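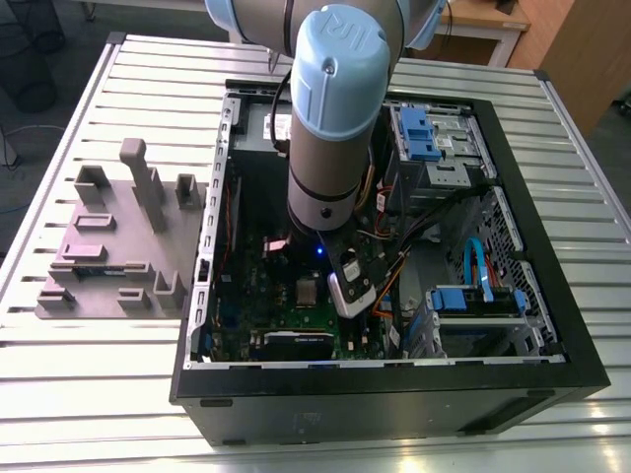 # About Pollgate

Hi, I'm Barbara Zieliński, and I move other people's email for a living. Mostly email, anyway. Also calendars, shared folders, contact lists, the fax-to-inbox thing your accountant still uses, and whatever is living on the old server under the front desk. Pollgate is the company I started to do that work, and if you're reading this page you're probably deciding whether to let us anywhere near your mail, so let me tell you who we are and how we go about it.

## How it started

I spent 15 years on the support desk at Andatel, a regional phone and internet company, and for most of that time I looked after the business mail customers. I loved the customers and I got very good at one particular phone call. It went like this: somebody's nephew had moved the office to a new mail provider over a long weekend, everything looked great until lunch, and then the invoices stopped arriving. Could I please put it back?

Sometimes I could. Often the old mailboxes had been closed the same night, and then we were digging through laptops looking for cached copies of a sales manager's inbox. I still remember one office where the only complete calendar left was on a tablet that had spent the whole week in a glove compartment. (We got it back! But I aged.)

When I left Andatel I figured there had to be room for a company that only did the moving part and did it slowly. My first customer was Mfaume, a family print shop on the other side of Galtov with eleven mailboxes and one password between them. I did that job at my kitchen table over most of November, and they're still with us. They now have a lot more mailboxes, and a lot more passwords.

## Who you'll be talking to

There are six of us. You'll talk to me first, usually, and then to Lerato Ndlovu, who plans every migration we do and has the final say on whether it goes ahead. Lerato came from the database world and brought along a deep suspicion of anything that says "completed successfully" with no numbers next to it. If Lerato says we're not ready, we're not ready, and I've been overruled on that more than once, including one time when I had already ordered the celebration cupcakes.

The other four split their time between the hands-on moves and the help line. We don't have a separate support team that reads your history off a screen. Whoever moved your office is the person who picks up afterward, and if they're on vacation it's me.

## What we do

The bulk of it is moving small and mid-size offices from one mail system to another. Our smallest job last year was a piano tuner with one mailbox and a truly enormous number of attachments. Our largest was a group of clinics with almost 1000 mailboxes, which we moved in batches through a whole spring. Most of you are somewhere well below that, and a typical office for us has between 20 and 200 people.

We also do:

- DNS cleanup, including the records that let other mail servers trust yours (SPF, DKIM and DMARC, if you collect acronyms)
- Pulling mail out of old archive files and getting it searchable again
- Retiring the in-house mail server, once we're both sure nothing is still quietly sending through it
- Shared mailbox and calendar permissions, which is where the bodies are buried in every office I've ever seen

About that third one. There's always something still sending through it. It's the copier, the alarm panel, the door system, a time clock, a script somebody wrote for the warehouse. We leave the old server running with logging turned up for a couple of weeks and read through what comes in. I know it feels like paying for two systems at once, and it is, and I'm going to ask you to do it anyway.

## How a move goes

First we have a call. It's free and I try to keep it under an hour, although I do like to chat. I'll ask how many mailboxes you have, who owns your domain name, and where that login is kept. Don't worry if you don't know the last one. Plenty of people find out during this project that their domain is registered to a web designer who moved to another state, and we have a whole routine for sorting that out. It does take time though, so we like to hear it early.

Then Lerato does an inventory. You'll get a plain spreadsheet listing every mailbox, its size, the number of items in it, the forwarding rules and who can see what. Please read it! Somebody on your side always spots a mailbox for a person who left ages ago and is still getting orders.

After that we run a pilot with a handful of your people. Ask for volunteers if you want, but make sure you include the one person who complains the most. They're worth their weight in gold to us. They'll find the broken signature and the missing shared calendar on the first morning, and we'd like to fix those before everybody else comes across.

The real move happens in the evening, normally starting at 7 pm. We copy first and switch later, so the mail is sitting in both places before we touch anything that faces the outside world. Then we compare item counts, folder by folder, against the inventory. Small differences are normal and we'll explain each one. Big ones mean we stop and you come in the next day to the same mail system you had before, which is a boring outcome and one I'm perfectly happy with.

## What we don't do

We don't build websites, we don't sell laptops and we don't fix printers. (We'll make the printer scan to email again after the move. If it's jammed, that's between you and the printer.)

We also don't take commission from any mail provider. You'll get our opinion on which one suits you, and occasionally that opinion is that you should stay where you are and spend the money on training. I've talked a fair number of people out of hiring us on that first call, and some came back a couple of years later when they really did need a move.

And we don't do rush jobs over a holiday weekend. I've been on the other end of that phone call.

## Prices

We charge per mailbox, with the inventory as a separate fixed fee so you can take the spreadsheet and go elsewhere if you'd like. The quote you sign is the amount you pay unless the mailbox count changes. Archive recovery is hourly, and I'll tell you up front if I think the file is too far gone to bother with.

## Where to find us

We're in Galtov, upstairs in the old seed warehouse by the rail yard, and you can stop in if you're close. The stairs are steep and the bell doesn't always work, so knock hard. Most of our work happens remotely, so it doesn't matter much if you're a few time zones away, except that your evening might be our middle of the night. We've got good coffee for that.

The quickest way to start is the contact form. Give us your domain name, your best guess at the number of mailboxes, and what you're using now. If you have no idea what you're using now, write "no idea" and I'll look it up before I call you back.

- Barbara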